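A Morning at the Zolberg Food Fair

2019-05-06

The Zolberg food fair runs twice a year, in spring and again in October. I had only been to the October one before, when most of the stalls sell soup, preserves and baked things. The spring fair is bigger and has more people selling food to eat on the spot. I went early, with no breakfast, and stayed until the early afternoon.

Entry is free and parking is $2 in the field across the road. The lot beside the hall is for stallholders only. There were 61 stalls listed on the printed sheet by the door. Most are inside the main hall, and the rest are outside along the back wall, where the grills and anything with a fryer have to go. The sheet gives stall numbers but the numbers don't run in order. Stall 42 is next to the entrance and the low numbers are at the far end, so it helps to look at the map on the reverse before starting.

I began with Clamico, which sells seafood and had the longest line of the morning. The chowder comes in a paper cup with a bread roll on top. It was thick, with a lot of potato and a fair amount of clam, and it was hot all the way through. They also do clam fritters, three to a portion, with a wedge of lemon and a garlic sauce. The fritters were crisp outside but a little heavy on the batter. I would have the chowder again and skip the fritters. They take cards, and a good many of the others don't.

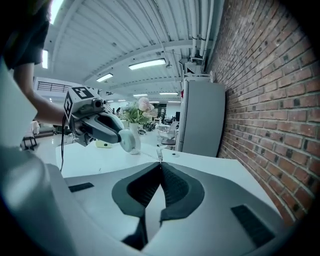 Bread was the strongest part of the fair this time. Several bakers had sourdough, and one had a dark rye with caraway that was sold out before I got back to buy it. A few stalls were making things in front of customers, shaping flatbreads or filling pastries, and it was easy to spend ten minutes watching. I like seeing people work with their hands at a fair, even when all I can make out is a dark short sleeve and a bare forearm reaching across. It gives you something to do in the line. The flatbread with spinach and white cheese was the best thing I ate standing up. It was folded in half, cut once and wrapped in paper, and it didn't leak.

Osman is a family business that sells Turkish sweets and savory pastries. Their table was near the middle of the hall. The baklava came in pistachio and walnut, sold by the piece or by the box. The pistachio was the better of the two, less sweet than most, with thin layers that stayed crisp even after I carried a box home. They also had small cheese pastries shaped like boats, and stuffed grape leaves in tubs. The grape leaves had plenty of lemon and were good cold. A box of mixed baklava lasts well for several days if it is kept out of the refrigerator. The person serving said so, and it held true for mine.

I stopped for coffee after that. There are two places to get it, one at each end of the hall. The one by the entrance has espresso drinks and a slow line. The one at the far end has filter coffee from an urn and no line at all. I had the filter coffee, which was fine.

Seating is still the weak point. There are some long benches down one side of the hall and a few smaller tables, and by late morning all of them were full. People were eating on the steps and along the low wall by the field. The organizers could use more of the grass outside, at least when it's dry. Trash cans were easy to find and were being emptied. The restrooms are in the building behind the hall and there was a short wait.
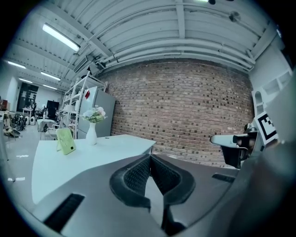

Pink and white flowers and a lime-green fan on a white table, with the brick wall behind.

Orkska was new to me. They sell pickles and ferments: sauerkraut in four flavors, beet kvass, kimchi, dill cucumbers and a hot carrot relish. You can taste nearly all of it from small dishes before you buy. The plain sauerkraut was sharp and crunchy. The one with apple was milder and I thought it would go well with pork, so I bought a jar of that and a jar of the carrot relish. The kvass is an acquired taste. It is salty and earthy, and the sample cup was enough for me. Jars can be brought back to the next fair for a small amount off the new one.

Outside, the grills were doing sausages, chicken skewers and corn. I had a chicken skewer with a yogurt and mint sauce. The chicken was well seasoned but a bit dry, and the sauce helped. The sausages smelled better and I should have had one of those. There was also a stall with fresh lemonade, made to order and not too sweet. The wait there was longer than it should have been with only one juicer going.

People who don't eat meat are well looked after. Most hot food stalls had at least one vegetarian dish, and a few were fully vegan. One had a lentil stew with rice and pickled onion in two sizes, and the small one was plenty for lunch. Gluten-free options were harder to find. Labels were good on packaged goods and patchy on hot food, so anyone with an allergy will need to ask at each stall.

Prices have gone up a little since October, mainly on bread and cheese. Hot dishes cost much the same as they did. I came home with the baklava, both jars from Orkska, a plain sourdough and a piece of hard goat cheese from a stall whose name I forgot to write down. It was on the left side going in, near the honey.

If you are going for bread, go in the first hour. If you are going for lunch, the lines at the grills were shortest before noon. Bring cash and a bag with a flat bottom. The next fair is in October, in the same hall, and the stallholder list goes up by the door and on the fair's page a week ahead.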